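Ticket 1441
Queue: Kitchen cell, two-arm unit
Site: Stirkoston
Status: Monitoring
Opened by: Temitope Haruna
Severity: 2

Summary

Right hand loses position reference part way through a run. Controller reports a following error on the index finger, hand drops to hold, left arm continues to its next waypoint and then times out waiting for the right. Restarting the hand driver clears it. Fault comes back within the same shift.

Environment

Unit runs the Cendetti hand controller, one per side, both on the shared bus through the Imeck junction board in the torso. Tethered operation, base parked between the island and the wall counter. No change to the task scripts since the last calibration. Spare hand available in the cage (Okoro refurb, tested on the bench only).

Log

Entry 1
Pulled the controller history. There are 23 following errors on the right hand since the last service and none on the left. All carry the same code. Current draw at the time of the fault is normal, so I am not treating this as a jam or a worn tendon for now. Encoder counts jump by a whole turn between two consecutive samples. The finger has not moved that far, and could not.

Entry 2
Swapped the left and right controllers at the junction board. Fault stayed with the right arm. Controllers are fine. Swapped back and confirmed the serial numbers against the asset sheet. The sheet had them reversed – corrected.

Entry 3
Ran the finger exercise routine with the arms at home position, 4000 cycles, right hand only. No faults. Repeated with the wrist rolling through its full range. Fault at cycle 3000 and again shortly after. Wrist movement is a factor. Suspect the encoder pair where the harness passes through the forearm shell.

Entry 4
Parked the unit facing down the kitchen with both hands forward and raised, which is the pose used for the reference check. Started a static log with no motion commanded. Tether left on the floor in loose loops, same as during normal runs. Encoder values steady on all channels for the length of the log.

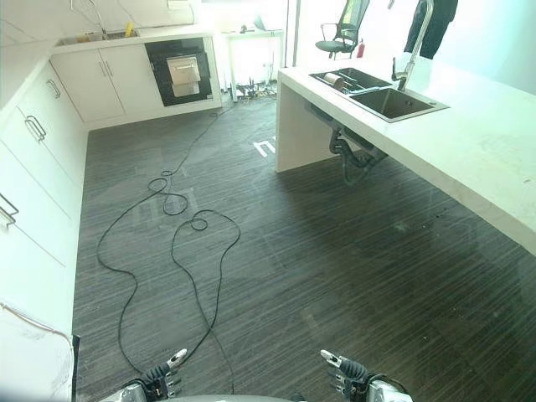
Lawal Oyewole replied that he would look at the tether before opening the forearm. He had seen whole-turn jumps on the same junction board at Cendetti firmware levels older than ours, and they came from the ground reference shifting when the umbilical was pulled at the torso connector. Wrist roll shifts the torso slightly, so it would show up as a wrist fault. He asked for a log with someone flexing the cable by hand at the strain relief, arms still, before any covers came off.

Entry 5
Done as requested. Arms still, cable flexed at the strain relief in all four directions. No jump on either hand. Bus error counter did not move. Ground resistance from torso to supply measured within spec. I agree it was worth ruling out, but the tether is not the cause here. Strain relief clamp was a quarter turn loose and has been nipped up.

Entry 6
Powered down, locked out at the supply, right forearm shell removed. Encoder harness is routed on the wrong side of the second standoff. At full roll it is pulled tight across the edge of the bracket and the jacket has worn through over a short length. Shield visible, one conductor with damaged insulation. Left forearm opened for comparison: harness on the correct side, no wear.

Entry 7
Harness replaced with new part from stores. Routed outside the standoff per the assembly drawing, two ties, slack loop left at the wrist. Edge of the bracket dressed with a file and fitted with grommet strip. Colour code on the new harness differs from the old one (blue and grey are exchanged), so check the pin numbers and ignore the colours. Shell refitted, four screws, low-strength threadlocker.

Entry 8
Recalibrated the right hand. Zero offsets saved to the controller and copied to the site folder. Repeated the exercise routine with wrist roll for the full count. No following errors. Current draw unchanged from before.

Outstanding

– Wrong routing most likely dates from the November forearm service. The service checklist has no line for harness side. Lawal to add one, with a photo of the correct routing.
– Old harness bagged and tagged with this ticket number. Do not return to stores.
– One spare harness left. Reorder raised with Imeck.
– Alarm threshold for bus errors is still at the factory default. Separate ticket to be opened.

Ticket stays in Monitoring until the unit has done five full shifts without the code. If it recurs, attach the controller history before restarting the driver, as the restart wipes the buffer.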